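Community > Joints and Pain > Wrist and Hand > Braces and supports

Wrist brace at night: how long before I give up on it?

Leonora Tolentino
October 2, 2023

I have what my doctor calls mild carpal tunnel and what I call waking up with a hand made of static. She told me to wear a brace at night and come back if it didn't help. I bought one in June, a Birninov with a metal stay in the palm and three straps, and wore it faithfully for 27 nights. Then less faithfully. Lately I find it in the morning at the foot of the bed, where it has presumably been supporting the mattress.

When it stays on, the tingling is better. My thumb gets sore, though, and the strap near the elbow leaves a dent that lasts through breakfast. Is it the wrong size, am I wearing it too tight, or is this just what they're like? I'm also wondering about daytime. I type all day for a living and my employer's idea of ergonomics is a poster.

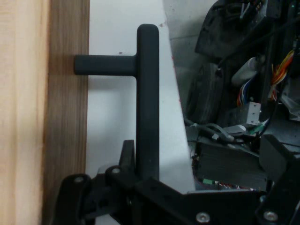

I'd prefer not to spend another small fortune if a different way of doing up the straps would fix it. My sister swears by the Molefe one with the soft splint, but my sister swears by a lot of things.

Tumelo Ngcobo

Dents at breakfast mean too tight. You should be able to slide a finger under every strap. Do the middle one up first, then the other two, and leave the one nearest the elbow a bit slack. I did mine the other way for months and thought the brace was defective. It was me.

Check the angle of the metal piece too. A lot of them come out of the box bent back, like you're telling traffic to stop, and for carpal tunnel you generally want the wrist close to straight. Mine slid out of its pocket and I could flatten it a little by hand. Ask a hand therapist or your doctor before you bend anything, and have them look at the thumb while you're there. If the edge of the brace is digging in at the base of it, you may have the wrong size. Measure around the wrist and go by the chart, not by whether you think of yourself as a medium.

For daytime I was told to leave it off for typing, as I just ended up fighting it with my shoulder. Yours may say something different. If you start dropping things, or the numbness stops going away during the day, don't wait around for the brace to work. Go back and get it looked at.

matoridge5

get the Mato one, it has a zipper. never fell off me once

Dradgate Dee

Seconding the finger test. I also wear a thin cotton sleeve under mine (cut from an old sock, very glamorous) and the itching stopped, so I quit pulling it off in my sleep. The Velcro still eats the blanket - haven't solved that one.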